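Standdale Shared Workshop Opens Tabletop Robot Build to New Members

STANDDALE – The Standdale shared workshop is taking sign-ups for the second round of its tabletop robot build, a project in which members put together and program a robot arm that can handle everyday household items. The new round begins in September and runs for nine weeks.

The project is called Greddale. It began last year as an evening activity for five members and has since logged about 300 hours of bench time. Work so far has covered mounting the arm, wiring the gripper and writing the software that moves it from one point to another. The next stage deals with objects of different shapes on an ordinary table.
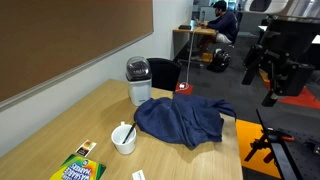
A mug, a navy cloth and a box of markers on the table at the Standdale workshop, with the robot's gripper at right.

Soft items will get the most attention this round. A mug has a fixed shape and a handle, while cloth folds in a new way each time it is put down. Members will write and test their own pickup routines and keep a shared log of every attempt, including the failed ones.

No background in robotics is needed. New members should be comfortable with basic hand tools and willing to learn some simple programming. Those who already have experience may join the software group or the hardware group – or split their time between the two.

Parts for the round are being supplied by Flestell, a local hardware distributor. Oddsson, a machine shop also based in Standdale, will cut brackets and mounting plates to members' drawings. Both firms supported the first round.

Sessions start at 6:30 p.m. and last two and a half hours. Five places are open. They will be filled in the order that forms are received, and a waiting list will be kept. Workshop membership is required, but there is no separate fee for the build.

Sign-up forms are available at the workshop's front desk during open hours.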